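Plastic picnic bowls and cups gone cloudy, any way back?
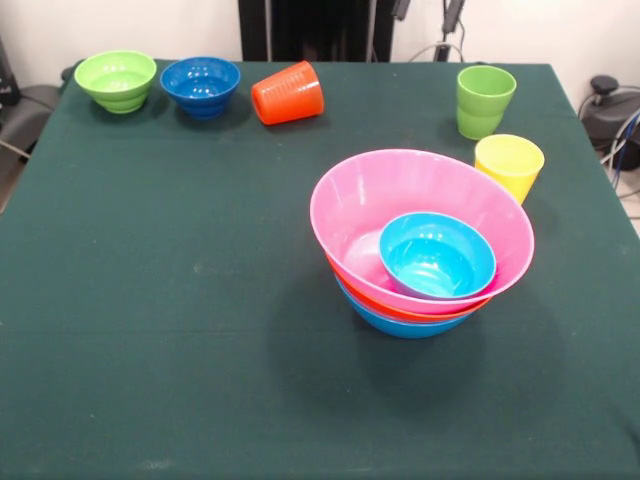 Page 2 of 13

hisar_allotment wrote:
Catching up after the first page. To answer the question about washing: mine went through the dishwasher all last summer on the 65 programme and the insides have lost their shine. They were the Jurnov ones from the camping shop. I've tried vinegar and bicarb. The vinegar took off some white film but they are still dull underneath.

tinmug wrote:
If vinegar took some off, that part was limescale. What's left is the surface of the plastic being worn by the tablets. You can't put that back.

Packhorse627 wrote:
I don't agree that you can't. I did two Troncoso bowls with 400 grit wet and dry, then car polish, and they came up well. Took most of an evening.

tinmug wrote:
I wouldn't eat cereal out of something with car polish on it.

Packhorse627 wrote:
They were washed afterwards. But fair enough, I use them for pegs now.

greenlane wrote:
Coloured plastic hides it better than clear, in my experience. We have a mixed set in green, blue and orange and you have to hold them up to the window to see any wear. The clear jug we bought with them looked awful by August.

moorhen_b wrote:
Does anyone know if the Urkano bowls are dishwasher safe? There is no mark on the base of mine and the shop didn't know.

hisar_allotment wrote:
No mark means hand wash as far as I'm concerned. Warm water, soft cloth, no scourer.

tinmug wrote:
Top rack is fine for most of them if you turn the heated drying off. It's the drying that warps them. Ours have been done that way for years.

moorhen_b wrote:
Mine has no setting for that.

tinmug wrote:
Open the door when the wash finishes and leave them to air dry then.

greenlane wrote:
One more thing on storage. Don't stack them damp. The ones with steps or ridges on the outside hold water and you get that smell when you take them out of the box in spring. I leave ours out on a cloth overnight before they go away.

Packhorse627 wrote:
Agree with that. Cups as well, the ribbed sort are the worst for it. Lay them on their side.

tinmug wrote:
Upside down on a rack is better. On their side they just keep a puddle.

Packhorse627 wrote:
Depends on the cup. Mine drain.

moorhen_b wrote:
Thanks all. I'll try vinegar on one of them first and report back. How long did you leave it in, hisar?

hisar_allotment wrote:
Half an hour, then a good rinse.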